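Two-finger vs three-finger in sim — anyone trust these numbers?

ptarmigan_q
Posted 2020-08-30
Zudomstead put out their gripper comparison and claims the stock two-finger beats the Garnutholm by 17 percent on mixed objects. All in simulation. I loaded their room on my machine and I'm not convinced. This is what the head view gives you: 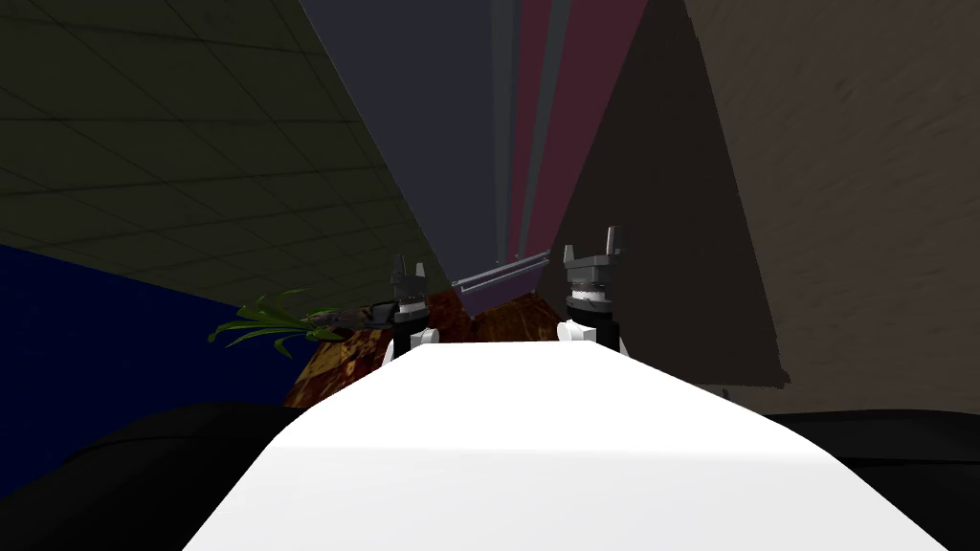 Both grippers upright, bar between them, plant on the left.

Try judging finger gap from up there. I can't.

nbansal
It's 3274 trials, so I wouldn't wave it off. And the view is the same for both grippers, so it's fair. — Naveen Bansal

ptarmigan_q
Same view, sure, but a fat three-finger hand hides more of the object than a slim one. So are they testing the gripper or the camera? My money's on the camera.

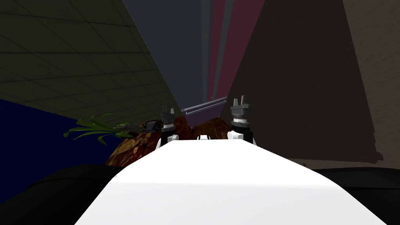
And the contact settings aren't published anywhere I looked. Friction could be anything. I ran the Zitolero controller with 2 friction values and the ranking flipped.

weldspatter
Flipped by how much? Two values isn't a study either.

ptarmigan_q
Five points. Fair enough, I'll run more.

nbansal
Still think you're being hard on them. We picked the Chaudhary arm off a sim ranking in March and it's been fine.

weldspatter
Fine at what though? Plants and metal bars? I'd want wrist cameras and a real bench before I spent a dime.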